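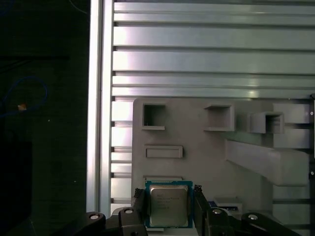 Figure 1. A desktop processor. The square metal heat spreader covers most of the face, with the teal-blue substrate showing at the edges.

Unit 7: Heat in Everyday Devices
Course handout, Introductory Thermal Science
Halvorsen Technical Institute, Department of Applied Physics
Revised 2022-09-17

Purpose of this handout

This handout supports the lectures on conduction, convection and radiation. Students should read it before the first lecture of the unit and bring it to the laboratory session. Material marked "Required" will be assumed in the written assignment. Material marked "Optional" is for students who intend to take the second course in May.

7.1 Heat and temperature (Required)

Temperature tells us how hot an object is. Heat is energy that moves from a hotter object to a cooler one. The two words are often mixed up in daily speech, and students lose marks every year by writing one where the other is meant. A cup of tea and a full bathtub may be at the same temperature, but the bathtub must give up far more energy before it reaches room temperature.

Heat is measured in joules (J). The rate at which heat moves is measured in watts (W), and one watt is one joule per second. A heater rated at 1,000 W therefore delivers 1,000 J every second that it runs at full power.

7.2 Conduction (Required)

Conduction is the movement of heat through a material without the material itself flowing. For a flat slab with steady temperatures on each side, the rate is

Q = k A (T1 – T2) / L

where Q is the rate of heat flow in watts, k is the thermal conductivity of the material, A is the area, T1 and T2 are the temperatures of the two faces, and L is the thickness.

Four points follow from the formula:

A larger area carries more heat.
A thicker slab carries less heat.
A larger temperature difference drives more heat.
Metals such as copper and aluminum have high values of k. Wood, wool and still air have low values.

A metal spoon left in soup becomes too hot to hold, while a wooden spoon in the same pot does not. A tile floor feels colder than a rug in the same room although both are at the same temperature. The tile draws heat from the foot more quickly.

7.3 Spreading heat (Required)

Many devices produce heat in a small region and must release it over a large one. A heavy pan base does this on a gas burner. The flame heats a ring, and the thick metal carries the heat sideways so that the food cooks evenly. A processor package works on the same principle: heat from the silicon passes into a metal lid, which carries it outward to a larger cooler fixed on top.

Where two solid surfaces meet, small gaps remain between them even when both look smooth. The gaps hold air, and air is a poor conductor. A thin layer of thermal paste fills them. Too thick a layer defeats the purpose, as the paste conducts less well than the metal on either side.

7.4 Convection (Required)

Convection is the movement of heat by a flowing liquid or gas. Warm air is less dense than cool air and tends to rise, so a radiator placed under a window sets up a slow circulation through the room. This is natural convection. When a fan or pump moves the fluid, it is called forced convection.

For a surface in contact with a moving fluid we write

Q = h A (Ts – Tf)

where Ts is the surface temperature, Tf is the fluid temperature away from the surface, and h is the heat transfer coefficient. The value of h depends on the fluid, its speed and the shape of the surface. It is normally found from tables or by experiment. Fins increase A, and a fan increases h.

7.5 Radiation (Optional)

All objects give off radiation, and hotter objects give off more. The amount depends on the fourth power of the absolute temperature, so temperatures must be in kelvin before they are used. Dull, dark surfaces generally radiate well. Polished metal radiates poorly – one reason that vacuum flasks are silvered inside.

7.6 Worked problem

A flat plate loses heat to moving air. The plate has an area of 0.02 square meters, its surface is at 45 degrees C, and the air is at 20 degrees C. The coefficient h is 13 W per square meter per degree. Find the rate of heat loss from one face.

Temperature difference: 45 – 20 = 25 degrees
Q = 13 x 0.02 x 25 = 6.5 W

Note that a difference of one degree Celsius is the same size as a difference of one kelvin, so no conversion is needed for this problem.

7.7 Laboratory session

Students work in pairs in the Latano Laboratory. Each pair will record the cooling of a heated aluminum block, first in still air and then with a fan. Closed shoes are required. Blocks must be handled with the tongs provided and returned to the ceramic tray after the last reading. Plot temperature against time for both runs on the same axes, and label the units.

Reports are submitted through the Zadano course page. Late reports are accepted only with written approval from the department office.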